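Betreff: Re: [kfz-schaden] Restwertangebot und Bindefrist bei Parkrempler
Von: Harvey Zacharias
Datum: 1/21/24
An: Liste kfz-schaden

Hallo zusammen,

Antworten im Text, Gekürztes ist mit [...] markiert.

> wir haben hier einen Parkschaden, Tür und Seitenwand hinten links.
> Der Versicherer hat das Gutachten von Hiebert erhalten und schickt
> jetzt ein eigenes Restwertangebot hinterher. Der Halter hat den
> Wagen aber bereits verkauft. Muss er sich das höhere Angebot
> anrechnen lassen?

Im Haftpflichtfall grundsätzlich nein, wenn er zu dem Wert verkauft hat, den der von ihm beauftragte Sachverständige auf dem regionalen Markt ermittelt hat, und wenn das Angebot des Versicherers erst nach dem Verkauf eingegangen ist. Maßgeblich ist der Zugang beim Halter oder bei seinem Bevollmächtigten. Das Datum auf dem Briefkopf hilft nicht weiter. Also bitte zuerst klären:

- Kaufvertrag mit Datum und Unterschrift beider Parteien
- Eingangsstempel oder Sendeprotokoll des Restwertangebots
- Gutachten mit den eingeholten Angeboten im Anhang

Fehlt der dritte Punkt, wird es unangenehm. Bei Hiebert stehen die Angebote normalerweise auf der vorletzten Seite, in älteren Vorlagen aber nur als Summe ohne Bieter. Dann den Anhang nachfordern.

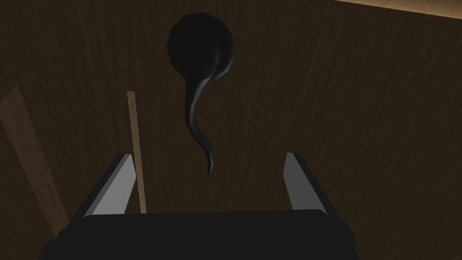
In der Kaskoabrechnung sieht es anders aus. Dort gilt der Vertrag, und in vielen Bedingungswerken steht, dass vor der Verwertung die Weisung des Versicherers einzuholen ist, soweit das zumutbar ist. Wer ohne Rückfrage verkauft, riskiert eine Kürzung. Aus der Anfrage geht nicht hervor, ob parallel über Kasko gemeldet wurde. Falls ja, bitte beide Vorgänge getrennt führen, mit getrennten Schadennummern und getrennter Korrespondenz.

> Der Wiederbeschaffungswert liegt laut Gutachten bei 4.000 Euro,
> die Reparaturkosten knapp darunter. Wird dann überhaupt nach
> Totalschaden abgerechnet?

Das hängt davon ab, was der Halter tut. Bei 4.000 Euro Wiederbeschaffungswert und Reparaturkosten darunter kann er reparieren lassen und nach Rechnung abrechnen. Verkauft er unrepariert, bleibt es beim Wiederbeschaffungsaufwand, also Wiederbeschaffungswert abzüglich Restwert. Die Differenz zwischen beiden Wegen ist bei älteren Fahrzeugen erheblich und sollte dem Halter vor der Entscheidung schriftlich mitgeteilt werden. Hier ist der Verkauf bereits erfolgt, die erste Variante scheidet damit aus.

Zu prüfen bleibt, ob der Wiederbeschaffungswert brutto, differenzbesteuert oder netto angegeben ist. Bei Fahrzeugen dieses Alters wird oft ein steuerneutraler Privatmarktwert angesetzt. Im Anschreiben an den Versicherer würde ich den Begriff genau so übernehmen, wie er im Gutachten steht. Sonst zieht die Sachbearbeitung einen Steueranteil ab, der nicht enthalten war. 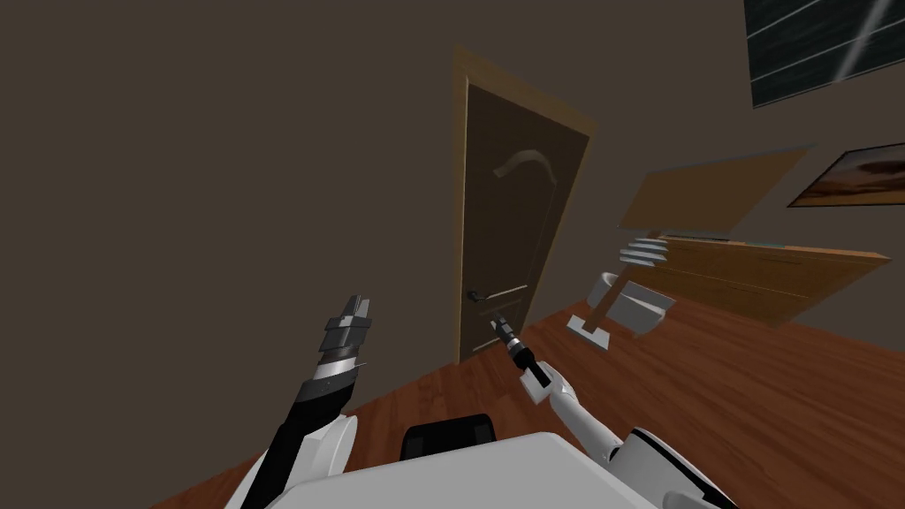
> In Ciris lässt sich der Restwert nach Freigabe nicht mehr ändern.
> Das Feld ist grau. Gibt es einen Weg, ohne den Vorgang zu
> stornieren?

Ja. Der Vorgang muss auf Status 45 zurückgesetzt werden, danach ist das Feld wieder beschreibbar. Mit Status 52 geht es nicht, auch wenn das Handbuch es so darstellt. Nach der Änderung die Berechnung neu anstoßen und kontrollieren, ob die Nutzungsausfalltage erhalten geblieben sind. Bei uns wurden sie seit dem Update vom Oktober in zwei Akten auf null gesetzt, ohne Meldung. Ich habe das an Surer gemeldet, eine Antwort steht aus.

Wer die Schnittstelle von Flodness benutzt: Dort wird der alte Restwert zwischengespeichert. Nach dem Zurücksetzen die Übertragung manuell auslösen, sonst geht das Abrechnungsschreiben mit dem falschen Betrag hinaus.

> [...] und der Versicherer will außerdem Fotos vom Vorschaden an
> der Stoßstange, obwohl die gar nicht betroffen ist.

Die Stoßstange liegt nach der Schilderung außerhalb des Anstoßbereichs. Trotzdem würde ich die vorhandenen Aufnahmen aus dem Gutachten herausgeben und im Begleitschreiben auf die fehlende Überdeckung verweisen. Eine Nachbesichtigung ist nach dem Verkauf ohnehin nur noch mit Zustimmung des Erwerbers möglich. Reparaturnachweise für den Vorschaden, soweit vorhanden, gleich beilegen.

Wenn das Sendeprotokoll vorliegt, bitte die Uhrzeit mit angeben. Bei Verkauf und Zugang am selben Tag kommt es darauf an.

Gruß
Harvey Zacharias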